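Keeping product feeds and order exports in step: bench notes
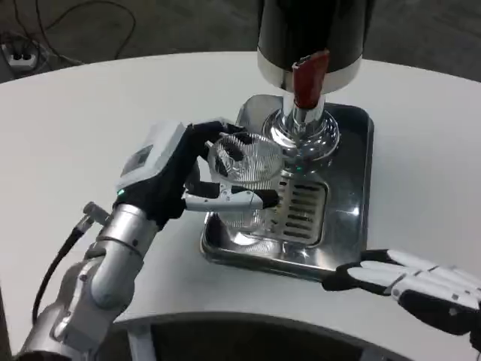
Orkent Integration Services — Storefront and ERP Team

Updated 4 February 2019

Tips collected while connecting the Trutier storefront to the MacKinnon stock ledger. Most apply to any shop that passes orders to a back-office system in batches.

Key every record on the SKU. Product names change colour, size and spelling between systems, and a join on the name will drop rows without raising an error.

Store SKUs as text. A spreadsheet that opens the feed will strip leading zeros, and the import then creates a second item.

Set the batch size to 600 rows. The ledger accepts larger files but locks the price table while it reads them, and checkout calls queue behind the lock.

Set the poll interval to 600 seconds. Shorter intervals overlap with the reconciliation job.

Allow 2 retries per order, then move it to the hold folder. Do not let the connector retry indefinitely. A malformed postal code will fail the same way every time and block the orders behind it.

Send tax as its own line. If the storefront sends a tax-inclusive total, the ledger recalculates and the cents will differ on split shipments.

Error 166 in the connector log means the shipping method code is missing from the mapping table. Add the code, save, and release the order from hold. Restarting the service does not reload the table — use the Reload button on the Mappings tab.

Cancelled orders need a status record of their own. Deleting the row from the export leaves the stock reserved.

Rotate the API key in January, after returns have been processed. Keep the old key active until the first full batch has cleared.

Test catalogue changes in the Folladitz sandbox first. Its clock runs on UTC, so promotions with a start time will appear offset.

Mapping table changes go to Saimi Kauppinen with the order number and the log line attached.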